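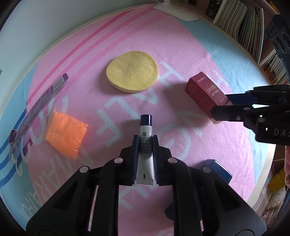
*Fig. 3. Two hand-held grippers at a covered round table: small tube in the near jaws, carton in the far jaws.*

## 4. Planning a bench and ordering equipment

Complete this section before raising an order with Trevetti. Section 5 (unpacking) assumes that all parts listed here are on site.

### 4.1 Working out quantities

1. Decide how many benches will run at the same time. Each bench needs two grippers, one for each hand.
2. Add one spare pair for every seven benches. With fewer than seven, order one spare pair.
3. Order jaw pads separately (part 1402). The pads are the main wearing part of the Dultow gripper. Allow 11 sets per bench per year.
4. List the objects to be handled. Measure the narrowest and widest point of each and compare these with the jaw opening given in the data sheet.

> **Note:** Include objects of different stiffness in the list. A crimped tube, a carton, a soft packet in clear wrapping and a sponge-like disc place different demands on the pads. A trial using cartons alone will give too low a figure for pad wear.

### 4.2 Table and cloth

1. Use a table that can be reached from at least two sides. Round and square tops are both suitable.
2. Fit a cloth if the bare top is glossy. Printed cloths may be used.
3. Budget for two cloths per table, so that one can be washed.

> **Caution:** Loose folds can catch in the finger linkage. Smooth the cloth before each session and keep the pivot pins clear of threads.

### 4.3 Budget lines

| Item | Basis | Cost type |
|---|---|---|
| Grippers | Pairs, including spares | Capital |
| Jaw pads, part 1402 | Sets per year | Running |
| Cloths | Two per table | Running |
| Handled objects | Replace when creased or split | Running |
| Service | Every 3000 hours | Running |

Service is carried out at the Etow workshop. Enter return carriage as a separate line; it is not covered by the service price.

### 4.4 Placing the order

1. Fill in the Rajput order sheet, one sheet per site.
2. State the delivery month. Orders for March delivery must include the pad quantity for the full year.
3. Keep a copy with the bench log. The serial numbers are added to it in step 5.2.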